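For release: April 2022

Trakska, our two-armed shop robot, gets a public build night

We're the Edura workshop, and we're thrilled (and a little sleep-deprived) to say Trakska is ready for company! I've been bolting, unbolting and rewiring this thing since January with whoever had a free evening, and our log now stands at 949 hours. The bill so far is $1,753, mostly for odds and ends, as the arms and hands came to us through a trade with the Dimier makerspace.

Right now we're all about pegs. Trakska works over a white board with blue parts on it, and we want both hands to handle small pieces without me hovering over the stop button. Finger timing is the hard bit, and I've rewritten that code more often than I'd like to admit.

Come by our shared space on Villaseñor Street, bring a laptop if you want to poke at the code, and stay as long as you like. Getting in is free and so is the coffee.

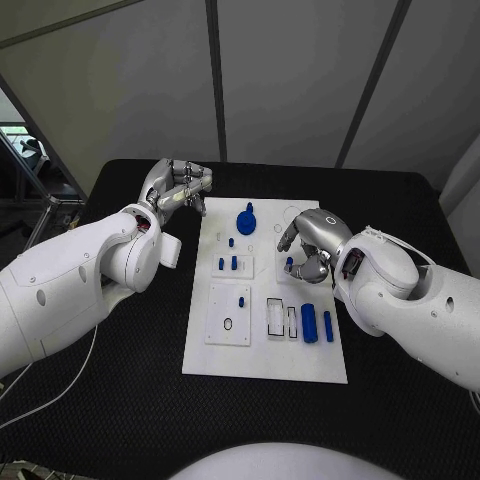
Both hands over the peg board.

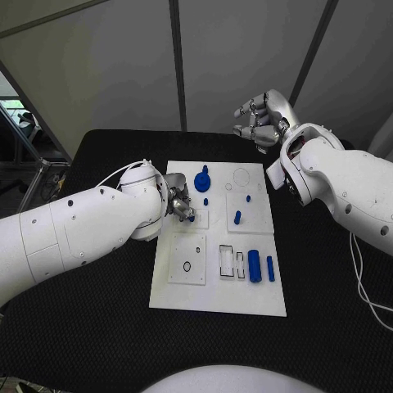 Dimier wrote back that they'd love to see the wrist wiring tidied before anyone tries faster moves, and that they'll bring 2 spare cable sleeves to the build night.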